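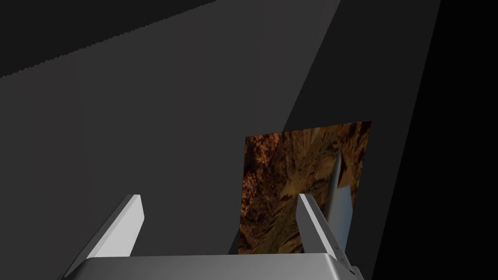

11 min read (full paper)

Figure 2. Two-finger gripper, computer rendering.

4. Missed contributions and how members restart

4.1 Records used

The accounts studied in this section belong to members of the Vũ Savings Plan, a voluntary retirement plan open to self-employed and casual workers in Akbridge and Parkodach. Members choose a monthly amount when they join, and the plan collects it from a bank account on a date the member picks. There is no employer share. A member who misses a payment owes a small late charge, which is added to the next collection. If three collections in a row fail, the account is marked dormant and no more are attempted until the member asks for the account to be reopened.

We took account histories from Elus, the record system used by both branch offices. The extract held 2192 accounts that were open at the start of the study year. Of these, 197 went dormant before the year ended. The rest either paid on time all year or missed payments without reaching the dormant stage. We did not treat that second group as lapsed, even where two collections in a row had failed, as the plan itself does not.

Elus stores the reason for a failed collection as a short code sent by the bank. The codes are broad. "Insufficient balance" covers a member who had no money that month and also a member whose income arrived a day after the collection date. "Account not valid" covers closed accounts, accounts moved between branches of the same bank, and some typing errors made at enrollment. We used the codes to sort cases for follow-up and did not use them as a measure of why people stopped saving.

4.2 Follow-up of dormant accounts

Each member with a dormant account was sent a letter and then called at the number on file. Calls were made in the early evening, when earlier work at the Parkodach office had found that members were more likely to answer. In 19 cases the account holder had died. These accounts were passed to the claims desk and left out of the analysis below, so the tables in Section 5 start from the remaining dormant accounts.

Callers worked from a short script. They asked whether the member knew the account was dormant, when the member had found out, and what the member wanted to do next. They did not urge anyone to restart. Members who wanted to reopen were told what was owed and which office could take the form.

Many members did not know that collections had stopped. The plan sends a text message after each failed collection, but a number of the phone numbers in Elus were out of date, and others belonged to a son, daughter or neighbor who had helped with enrollment. Several members said they had noticed more money in the bank and took it to mean that the plan had changed the amount. One member in Akbridge had been keeping the monthly sum aside in cash so that she could pay it all at once when somebody came to ask for it.

4.3 The collection date

Among members who did know, the most common complaint was the date. The enrollment form offers a choice of day but comes with the first of the month already filled in. Staff at both offices told us that most people leave it as it is. This suits those with a monthly wage from a household or shop. It suits market sellers and drivers less well, as rent and school fees tend to fall in the same week.

A member can change the date, but only in person and only with a signed form. The Akbridge office accepts the form every working day. The Parkodach office accepts it on Thursday only, when the supervisor who signs it is present. For someone paid by the day, going in on a Thursday means giving up a morning's earnings. Some members told callers that they had meant to change the date and had let it go until the account was already dormant.

4.4 Charges on reopening

To reopen an account a member must pay the missed amounts and the late charges together. There is no way to pay in parts. The charges are small next to the contributions, but members often spoke of them as the main obstacle, and some had been given a wrong figure. The amount shown on the branch screen in Elus is updated overnight. A member who asks in the morning and pays the next day may find that the total has changed. Staff in Parkodach write the total on a slip with the date. Staff in Akbridge do not.

Members who reopened were not asked to pick a new collection date. The old one stays in place unless the member also hands in the change form, and the reopening form does not mention this.

4.5 Limits of the records

Our extract covers accounts, and a few people hold more than one. Elus does not link accounts opened under different spellings of the same name, and we matched them only where the date of birth and bank account were both the same. We also have no record of members who saved elsewhere after their account went dormant. Callers asked, but answers were short and often vague, so we have not reported them.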